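Terrazzo

Terrazzo is a hard flooring made of stone chips set in a binder, then ground down and polished until the chips show as flat little flecks. I've been writing up floors for this wiki for a while now, and this is the one I get asked about most (usually by someone who has just pulled up a carpet and found it!).

The binder is either cement or epoxy. Cement is the older way, and I like it better, though it's heavy and slow to cure. Epoxy goes down much thinner and comes in pretty much any color you want. The chips are mostly marble, but glass and shell get used too. In Zurndale, where I grew up, the old train station has a green cement floor with metal strips dividing it into squares, 20 inches on a side.
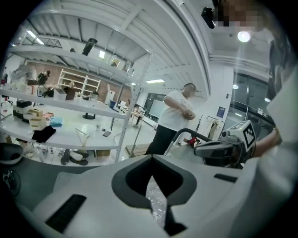

Those strips do a real job, by the way. Cement shrinks as it dries, and the strips give it a place to crack without making a mess of the pattern. The Voyle library skipped them in its back hallway and you can follow one long crack all the way to the restrooms.

Grinding is the loud, messy part. Crews start with a coarse grit, fill the pinholes with grout, and work up to something finer. I watched a crew do the Plullitz town hall one September, 350 square feet of it, and my ears rang all evening.

For cleaning, stick with a neutral cleaner and plain water. Vinegar eats at marble chips and leaves dull spots, and wax makes the floor slippery.

See also: Mosaic, Polished concrete, Itier marble

Last edited 13 August 2024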